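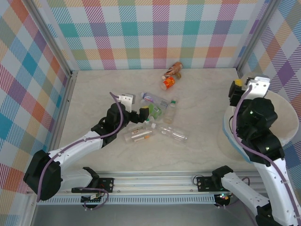 *Fig. 1. A plaid in white, teal, purple, red, olive and pale orange. Look at the bands between the squares, where the hatching runs on the diagonal.*

## Week 6: Checks, tartans and why your stripes go muddy

Right, last week was plain weave and this week we let some colour in. I know half of you have been itching to get to this since the first session, so I'll keep the theory short and leave you plenty of loom time after the break.

### What makes a check a check

Take a set of coloured stripes in the warp (the threads that run away from you on the loom). Now weave the same stripes, in the same order, across the weft. Where red crosses red you get solid red. Where red crosses white you get a mix, and your eye blends it into a sort of pink if you stand far enough back. That's really all a check is — two sets of stripes meeting at right angles.

The order and width of the stripes is called the **sett**. You write it down as a list of colours and thread counts, and please do write it down, on paper, before you start winding. I once wound a whole warp from memory and got to the far side with a stripe of olive I had no place for. I still have that scarf. It's warm.

### Pivots and repeats

Most tartans are symmetrical. You read the sett one way until you hit a **pivot**, then read it backwards to the next pivot, and so on. The pivot stripe is only counted once, and if you count it twice you'll get a fat stripe that spoils everything. Some checks don't mirror at all. They just start again from the beginning, and we call those **asymmetric** or **repeating** setts.

The one we're warping up this afternoon is the Toltent sampler:

- 12 navy (pivot)
- 4 white
- 16 green
- 4 white
- 14 rust (pivot)

Add those up and you get 50 threads from one pivot to the other. Coming back you leave both pivots out and pick up the 24 threads in the middle, so one full repeat is 74. I add two extra navy at the selvedge, one each side, which brings a single-repeat sampler to 76 once you leave the closing pivot off. Thread your heddles to that number and check it twice!

### Why the diagonal lines?

If you weave your check in a 2/2 twill (over two, under two, stepping along one thread each row) the mixed areas break up into little slanting lines. In plain weave those same areas look speckled. Neither is better, but people expect the slant in a tartan, and printed plaids very often copy it even though there's no weaving involved at all. Squint at the printed tablecloths in any market and you'll see what I mean.

Turn a check by 45 degrees and it becomes a diamond. Dressmakers call that cutting on the bias. The cloth stretches more that way, so pin generously.

### Muddy colours

This catches everyone. Two colours of the same darkness will blend nicely from a distance, and if they sit opposite each other on the colour wheel they blend into brown. Purple and olive are lovely next to each other and fairly grim woven through each other. A few ways round it:

1. Put a pale stripe between them.
2. Keep one of the two very narrow.
3. Wrap the yarns round a bit of card first, then weave a tiny swatch, as the wrap only shows you the stripes and never the crossings.

### For next time

- Finish your sampler to at least one full repeat in both directions.
- Read the chapter on block twills in the Cadwaladr handbook (the blue one, on the shelf by the kettle). Skip the bit on dye recipes.
- Bring a sett of your own, three to five colours, written out with the pivots marked.

The Divstead wool order comes in December, so if you want rust or teal put your name on the sheet by the door. We're low on both, and I've already hidden one cone of the teal for myself.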